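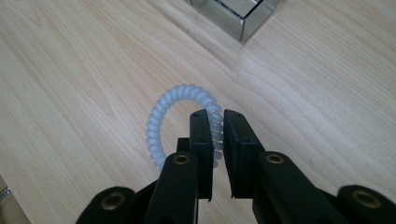
Item 4: soft object pickup, coiled hair tie.

Tivard hand-held gripper, trial unit - acceptance checklist
Supplier: Navau
Checked: September 8, 2021

1. Pivot inserts seated. Pass. Brass, and quite handsome for something you get at with a hex key.
2. Fingers parallel when closed. Pass, on the second go.
3. Pinch points labelled. Fail. The label is in the box, still on its backing. My thumb found the left linkage without it.
4. Soft object pickup. Pass with comment. 15 tries, one hair tie launched across the bench. Wear the glasses.
5. Fingertip screws tight after 56 cycles. Pass.
6. Manual supplied. Sort of. It covers the July model.

Hold payment of the $278 until item 3 is fixed. Recheck items 3 and 6.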